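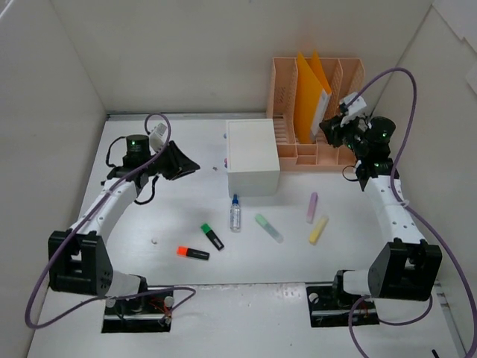
Slide 1. Say hello, thank Nest Cadwaladr for the kettle and the kind introduction, and let people get settled. Then start with paper, as paper is where most of us come unstuck! Folders like to stand up. Lay them flat and you'll be lifting the whole pile every time the Gallagher bill is wanted (tell the Gallagher story if they look lively, skip it if not).

Slide 2. Pens, and all the little bits that drift about a desk.

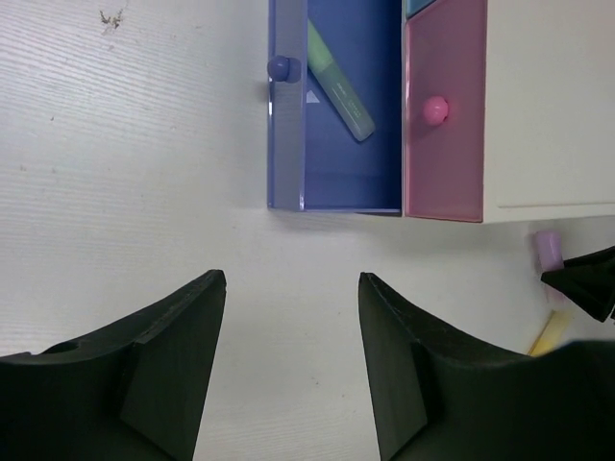
Slide 2: pale green marker in the blue drawer, pink drawer shut

Pause, let them look, then ask who has a drawer for pens at home.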